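Notebook, gripper comparison, bench 2

Carried over from the last page: the old finger pair (set A, the dark coated ones) against the narrow pair from Kadlec (set B). The question is still whether B closes more evenly on thin edges, or whether the difference we saw in December came from the controller settings. Matěj Malý changed the current limit between the two runs and did not write down the old value. I have put it back to the Zodska default for both arms and will not touch it until the comparison is done.

Controller is the Hetow unit with the firmware it shipped with. Wrist camera exposure locked, white balance locked. Auto exposure is no use here, it hunts every time the fingers come near the surface and the edge detector loses the lower third of the image.

Set A on the right arm first, approach at low speed, fingers nearly closed, no grasp commanded. I only wanted to see what the wrist view gives at the point where the fingers meet cardboard.

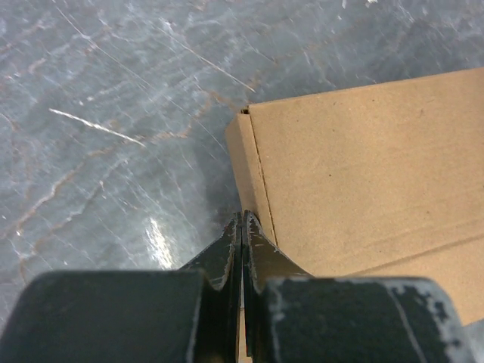

Edge detection is the weak part of this setup. The Judovar routine wants one strong line and follows the longest one it finds. With the fingertips down at the low end of the side panel, the crease between side and top face is thin but continuous, and it should be good enough as a reference. The veins in the floor are the competition, the tan ones most of all, along with the white streak left of center. The glare just left of the tips sits where I would like to put the region of interest, so the window has to move to the right or the overhead light has to be turned down. Moving the window is cheaper. Plain board with no print on it helps.

The coating on set A is chipped all over and the pale patches on the right housing are bright enough to be picked up as edges. Mask both housings in software. A fixed mask will do, they do not move in this view.

Also to check: finger gap at the closed position. There is a narrow gap between the fingers in the wrist view. I don't know if that is the zero offset or wear. Feeler gauge before the next run, both sets.

Run settings, both sets:
Approach speed: 7 mm/s
Closing force: 13 N
Cycles per set: 100
Rehome every: 7 cycles

The force is on the low side. At higher values the corrugated edge crushes and then we are measuring the cardboard.

The overview camera stays where it is. It is slower than the wrist camera, but it is the only one that shows how close the two wrists come to each other over the box, and the collision margin in the planner is a guess at the moment.
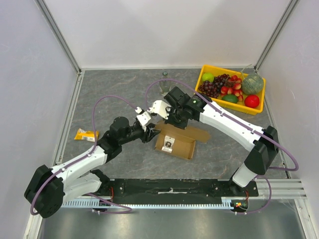 Judovar, 28 December 2021

Wrist clearance first. The white brackets on the two wrists end up close together when both arms reach the far side of the box, right one slightly higher. The planner treats each bracket as a cylinder, which is generous at the sides and wrong at the corners. Replace with a box model before any two-arm grasp.

Hoses: the left one makes a tall arch before it drops to the gripper, and it crosses the end of the yellow-orange packet at the back left. Packet to be moved forward or taken off the surface. The right hose passes in front of the bottle. No contact model for hoses in the planner at all, so for now the bottle position goes on the list of things to fix by hand. Clips along the long link on the right arm are a better arrangement than the free arch. Ask Matěj if we have more of them.

The box lid folds toward the back and the right wrist hangs over the far edge. That blocks the overview camera on part of the box, and any lid pose from this view will be partial. Use the wrist camera for the lid and the overview for the packet in the tray of the box.

Fruit tray stays in the back right corner until the box runs are done. The melon is too wide for set A anyway – max opening is the limit, according to the drawing. Grapes might be a fair test for B later, at lower force.

Open:
– old current limit value, ask Matěj again
– feeler gauge, sets A and B
– housing mask, then rerun edge detection on the saved images
– box model for the brackets
– spare finger screws from Kadlec, ordered, no delivery date yet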